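Skultthorpe Hall Management Group
Minutes of the meeting held 2018-12-31, 5.30 pm, supper room

Present: Yae Nakajima (chair), P. Losen, M. Radonjić, D. Curnau
Apologies: J. Losen

1. Previous minutes
Accepted with one correction – the kitchen tap was replaced in May, not June. Moved Radonjić, seconded Curnau.

2. Hall floor
Two quotes received for sanding and sealing the main floor. Both contractors want the hall closed for 16 days. The lower quote leaves out the stage steps. Yae to ask for a revised price with the steps included. The dance group has asked that the finish not be too slippery.

3. Roof and gutters
Downpipe on the north side has come away from the wall again. P. Losen to fix a new bracket before the next heavy rain. The roof sheets over the supper room date from 1950 and will need proper work at some stage. Held over.

4. Hire charges
Discussion on whether to raise the evening rate. D. Curnau felt regular groups should stay on the old rate for another year. Agreed. The bond for parties goes up from the next booking.

5. Keys
Two sets still out. M. Radonjić to ring the hirers.

6. Notice board
The old honour roll lettering is fading. Yae has spoken to a signwriter in town and is waiting to hear back. Outdated posters to come down. 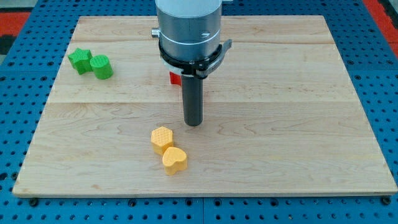

Wooden board on the blue work table.

7. General business
The urn is slow to boil. Leave for now.
Car park potholes – P. Losen has gravel and will bring a trailer load.
Thank-you card to be sent to the supper helpers.

Meeting closed 6.45 pm. Next meeting to be advised by email.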